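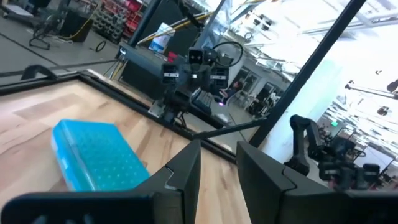 Chapter 2
Small Amounts, Carefully Moved

Pick up a teaspoon and fill it with water. You are holding nearly 5 milliliters, and to a person who works at a lab bench that is a flood! Much of the work in this book happens in volumes so small that you could lose one on the tip of your finger and never notice. Moving those volumes from one place to another, without spilling, guessing or mixing up one sample with the next, is the first real skill of the lab, and it is a wonderful one to learn. Your hands get better at it faster than you expect.

In this chapter we spend our time at the bench itself. We look at the table, the boxes that sit on it, the pipette and its tips, and the habits that tie them together. You will not run a full experiment until Chapter 3. Please don't skip ahead, though. Almost every strange result that students bring to me at Prutham College begins with something in these pages: a tip that was not pushed on firmly, a lid left open through lunch, a rack put back the wrong way around.

What you will learn

How to set up a clear working space before you open anything
How to read the volume on a pipette
How to load a tip, draw up liquid and let it go
How tip racks are laid out, and why the grid matters
How to keep a bench record that another person can follow

Words to know: microliter, rack, aspirate, dispense, first stop, second stop, blank

2.1 A story from Plarstead

When Brayan Quintero started at the teaching lab in Plarstead, he was handed a pipette, a rack of tips and a beaker of colored water. His job for the whole morning was to move 100 microliters at a time from the beaker onto a balance and write down the weight. He was a little insulted. He had come to study river bacteria, and the water had nothing living in it that anyone cared about.

Then he looked at his numbers. Water at room temperature weighs very nearly 1 milligram per microliter, so each line in his notebook should have read close to 100 milligrams. His first page wandered all over the place. By the second page he had slowed down and stopped letting his thumb snap back off the plunger — and the numbers pulled together, line after line. He still tells new students that it was the best morning he ever spent on something so dull. (You will do the same exercise at the end of this chapter. Bring a sharp pencil and some patience.)

2.2 The bench before the work

Start with the surface. Wipe it down, let it dry, and put out only what you need for the next step. A tip rack should lie flat, within easy reach of your working hand, with room beside it for your sample tubes. Keep the waste cup on the same side as your pipette, so that a used tip never has to travel over open samples.

Look closely at a tip rack the next time you have one in front of you. The usual kind holds 96 tips in 8 rows of 12, and that pattern turns up again and again in lab work, because the common sample plates share it. Once you see the match, a whole system opens up! Take tips in order, beginning at one corner and working along the row, and the empty holes become a record of where you are. If the phone rings in the middle of a row, the rack will tell you where you stopped.

Close the lid when you pause. Write the date you opened the rack on a piece of tape, along with your initials.

Before you read on

Find a ruler and draw a square 2 millimeters on each side. Now picture a cube built on that square. It would hold 8 microliters. Keep the drawing in your notebook, as we will come back to it in Section 2.3, where you pick up the pipette for the first time.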